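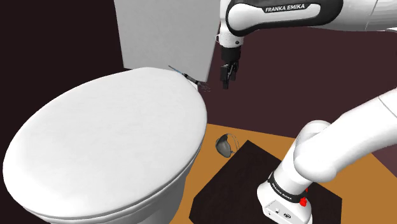

안녕하세요, 잘티츠(Zaltitz)입니다! 저는 이 회사를 같이 시작한 Nikola Krajewska이고, 로봇 팔을 움직이는 소프트웨어를 만듭니다. 소개 글은 홍보팀이 써야 한다는데 우리는 홍보팀이 없어서(다섯 명이 전부예요) 그냥 제가 씁니다. 좀 두서없어도 이해해 주세요.

## 어쩌다 시작했냐면

저랑 Gheorghița Stanciu 둘이서 시작했어요. 전 직장에서 저는 경로 계획을, Gheorghița는 인식을 맡았는데, 점심때마다 같은 얘기로 다퉜거든요. 물체 자세가 조금 틀렸을 때 그걸 인식 쪽이 고쳐야 하느냐, 계획 쪽이 감안해야 하느냐! 결론은 아직도 안 났고, 대신 둘을 한 프로그램 안에서 같이 돌려 보자는 생각이 남았습니다. 그게 지금의 Lema예요.

사무실은 1956년에 지은 건물 2층에 있습니다. 겨울엔 춥고 창틀이 덜컹거리는데, 12월에 컴퓨터를 한꺼번에 돌리면 꽤 따뜻해져서 저는 나름 좋아해요.

## 뭘 만드냐면요

**Lema**는 모션 플래너입니다. 목표 자세를 주면 충돌 없는 경로를 찾고, 가는 도중에 물체 위치 추정이 바뀌면 처음부터 다시 풀지 않고 남은 구간만 고쳐요. 말은 간단한데 이 '남은 구간만'에 제 머리카락이 꽤 들어갔습니다.

**Vedia**는 시뮬레이션 장면을 짜고 결과를 되돌려 보는 도구예요. 물체를 놓고, 카메라를 놓고, 팔을 움직여 보고, 마음에 안 들면 시드 하나만 바꿔서 다시 돌립니다. 지금 회귀 테스트용 장면이 73개 있고, 코드를 합칠 때마다 전부 돌아가요. 커피 한 잔 내려 오면 딱 끝나 있습니다(빨간 줄이 떠 있으면 한 잔 더 마시고요).

우리가 제일 좋아하는 건 가늘고 길쭉한 물체예요. 주사기처럼 생긴 도구를 비스듬히 잡으면 손가락 끝에서 한참 떨어진 곳에 뾰족한 끝이 있잖아요? 플래너가 그리퍼만 로봇이라고 생각하면 그 끝이 어디를 긁고 지나갈지 모릅니다. 그래서 Lema는 잡은 물체의 형상을 팔의 일부로 붙여서 충돌을 검사해요. 물체가 손 안에서 돌아갔을 가능성까지 여유로 잡고요. 둥근 뚜껑처럼 크고 매끈한 곡면이 바로 옆에 있으면 이 여유를 얼마나 둘지가 정말 고민입니다. 너무 많이 두면 길이 아예 없어지거든요!

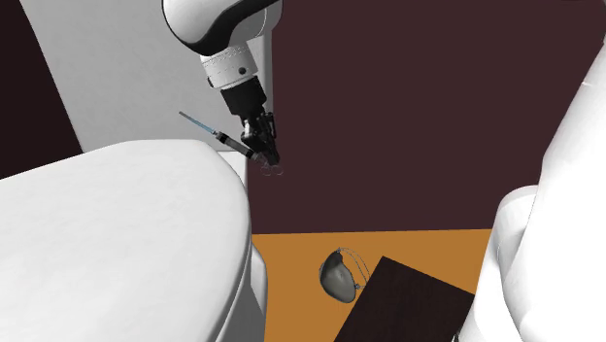 ## 일하는 방식

코드는 꼭 다른 사람이 한 번 읽고 나서 합칩니다. 실패한 실행 기록은 지우지 않고 Vedia에 모아 두는데, 저는 아침에 출근하면 그것부터 열어 봐요. 성공한 것보다 훨씬 재미있거든요. 인식 쪽이 틀린 건지 계획 쪽이 틀린 건지 Gheorghița랑 또 한바탕하기도 하고요.

요즘은 Orkness라는 이름으로 새 작업을 하고 있어요. 투명하거나 얇아서 깊이 값이 잘 안 나오는 부분을 플래너가 '빈 공간'으로 착각하지 않게 하는 모듈입니다. 아직 거칠고 문서도 반쯤밖에 없지만, 써 보고 싶으신 분께는 그냥 보여 드려요.

## 놀러 오세요

로봇 제어나 인식 하시는 분, 도구 만드는 걸 좋아하시는 분 다 환영입니다. 이력서보다 요즘 붙잡고 있는 버그 얘기를 적어 보내 주시면 답장이 훨씬 빨라요. 오후 두 시쯤이면 보통 다들 자리에 있으니 그때 들르셔도 좋고요, 초인종이 가끔 안 울리니 문도 같이 두드려 주세요!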